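4.3 Fitting the pull cord (Zeltura ceiling switch)

CAUTION: Isolate the circuit at the switchboard before removing the cover.

1. Undo the 4 cover screws and set the cover aside.
2. Feed the plain end of the cord up through the centre grommet.
3. Tie a figure-eight knot 30 mm from the end and seat it in the lever cup.
4. Refit the cover. Do not overtighten.
5. Trim the cord to suit the user. The lower end must sit at least 100 mm clear of any bench or basin.

Note: Any colour of cord may be fitted. Joins must be kept below the grommet, as a thickened section will jam in it.

Red cord, hanging straight, with a thicker twisted section:
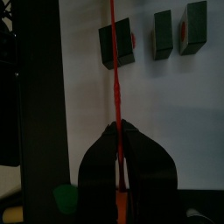
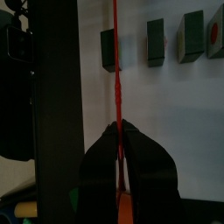 6. Restore power and pull the cord twice. The lever should click on each pull and return freely.
7. If the lever sticks, isolate the circuit again and repeat from step 1. Replacement cord is part no. 224.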